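Open day at Staltik – anyone else go?

staltik_skeptic
Posted Friday, November 2, 2018
I drove 44 miles to see the future and the future was playing house. White arm, white table, plate, cup, strawberries, ketchup, the works. I've had worse lunches. 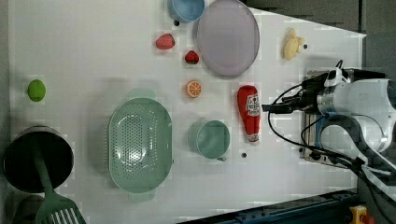

Re: Open day at Staltik – anyone else go?

mugwort
I was in the 2 o'clock group. You left out the part where the guy from Bepari talked for most of our slot about "kitchen readiness." My kitchen has never been ready for anything.

torque_wench
You two are hard to please. Picking up squishy stuff and hard stuff with the same two fingers is a pain. I spent a whole May getting one of ours to lift a mug by the handle, and we ended up buying different mugs.

staltik_skeptic
Fine, but 3000 square feet of building and they demo at toy scale? The Rereo people at least let you push buttons.

torque_wench
The Rereo people let you push buttons because the buttons don't do anything. 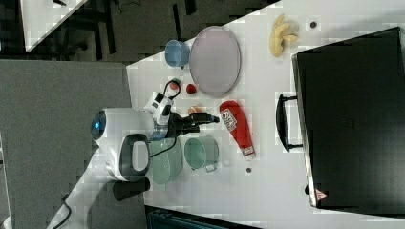
Anyway, I stood on the toaster oven side and asked if the door was on the to-do list. "Down the road," they said. I'd give it 6 years. Handles are mean.

mugwort
Disagree, two tops. Dastirine had a door demo last spring. It opened the door.

staltik_skeptic
And closed it?

mugwort
We were asked to move along to the coffee.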